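Clodance help -- search this site Search

Last updated 2022-08-16
3 min read

Fold planner keeps choosing the wrong edge once a sleeve is folded in

hi all. Running the Clodance fold planner on clothes demos, recorded with the hand-held gripper, fisheye lens on it. T-shirts fine. Towels fine. Jumpers are driving me up the wall.

First sleeve gets folded in across the chest, no trouble. Then the planner is supposed to look at the cloth again, find the outline and pick the next grasp point. What I get is a grasp point on the open end of the cuff, the one that's just been laid down in the middle of the jumper. So it wants to pick up the sleeve it has only now put there. Then it puts it back. Then it picks it up. I have watched it do this 13 times in a replay before the step limit kicked in.

Things I have tried:

-- raising the edge threshold. Loses the cuff edge but also loses the real hem against the bedsheet
-- turning off the pattern filter. Much worse, it grabs at every diamond in the knit
-- undistorting the pictures first. Helps near the borders, does nothing for the cuff
-- retraining the grasp head with 40 more demos. No change I could see

Grasp scores for the cuff are always high so I can't just cut on score. It is a nice clean edge with a shadow under it, I do see why it likes it. But how do I tell it that edge is done with?

Also second thing, less urgent -- the garment mask sometimes has holes in it where the pattern is pale. Is that the same problem or a seperate one?

Picture of the sort of view I mean is at the bottom of the page.

posted by Wernel_bench

Tsehay Tilahun

Had this for most of February so you have my sympathy.

Your planner has no memory. Every step it gets one picture and starts from nothing, and in one picture a folded-over cuff looks like a perfectly good edge to grab. The grasp head isn't wrong. It was asked "where is a graspable edge" and it found the best one. More demos won't shift that, if anything they teach it harder that cuffs are lovely.

What fixed it for us was keeping a list of finished folds and passing it forward. Quick version:

After each release, save the release point and the fold line, in the bed frame, NOT in camera pixels. The camera moves with your hand so pixels are useless one step later. Then at the next step project the saved region back into the current view and knock down any grasp candidate that falls inside it. Don't zero them. Multiply by something small. If the fold has gone badly you still want it able to go back and have another go, it just shouldn't be the first choice.

In the config it's the fold_history block, off by default for some reason. Set keep_last to 3. Higher than that and on small clothes you end up masking the entire thing and the planner sulks and returns nothing.

Two gotchas.

One, project through the fisheye model, the full one. If you use the pinhole one the saved region lands in the right place in the middle and drifts badly towards the corners. Half the people who say history doesn't work have done this. You say you undistort first, fine, but check the history code is using the same camera settings as the undistort step. Ours wasn't. Took me days.

Two, your own gripper. The jaws hang over the cloth and throw dark shadows, and a shadow line gives the edge finder something else to chew on. Put a fixed mask over the jaws and the linkages (they only move along one path so you can make it from the jaw opening value) and then grow it a bit for shadows. We grow it by 24 pixels. Depends on your lights.

On the holes, yes separate. The segmenter is splitting on colour. Navy body goes in one lump, cream and pale grey bits go in another, and if your bedding is pale as well then the pale lump can get handed to the bed. Fill any hole which is completely enclosed by garment. Crude but good enough. It won't save you where the pattern runs out to the edge of the jumper, there you need depth or a segmenter trained on patterned stuff.

Do history first, then the jaw mask. Change one at a time or you wont know which did it.

Clustthorpe_lab

just use plain clothes and a plain sheet?? we only do plain ones and never see this

Vincze

Agree with Tsehay on the history, disagree a bit on order. I'd do the jaw mask first. Five minute job and it cleans up the log enough that you can read what the planner is doing.

Plain clothes will hide your mask holes, won't touch the cuff loop. A plain navy jumper with the sleeve folded in still has a cuff sitting on top with a sharp open end.

Another thing that may help if you can't get history going: add an "inside or outside" check. For each candidate edge look at what's on both sides of it. Real outer edge has cloth on one side and bed on the other. Cuff lying on the chest has jumper on both. Reject anything with garment both sides until there are no outer edges left. Needs a decent mask though, so if yours is full of holes it will see "bed" in the middle of the chest and you are back where you started. Fill holes, then this, in that order.

And log the reason for each rejected candidate, not only the winner. There's a verbose flag on the planner replay tool. Massive files but worth it for a single bad run. Turn it off after, I filled a disk.

If you want to test without recording anything new, take one still where the sleeve is already folded in and run only the grasp head on it, then with the both-sides check, then with a made-up history entry over the cuff. Three runs, same still, you'll know in a few minutes which part is letting you down.

Wernel_bench

thanks both. History was off. Turned it on and got a different wrong answer -- checked the camera settings and yep, pinhole in one file and fisheye in the other. Will sort that and do the jaw mask tonight, then the both-sides check if it still wants the cuff. Will post the log if not.

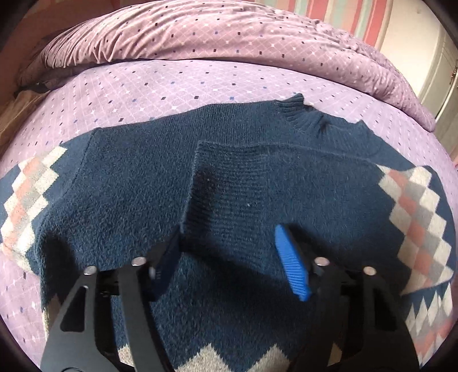 Navy jumper, one sleeve folded in, jaws open by the cuff.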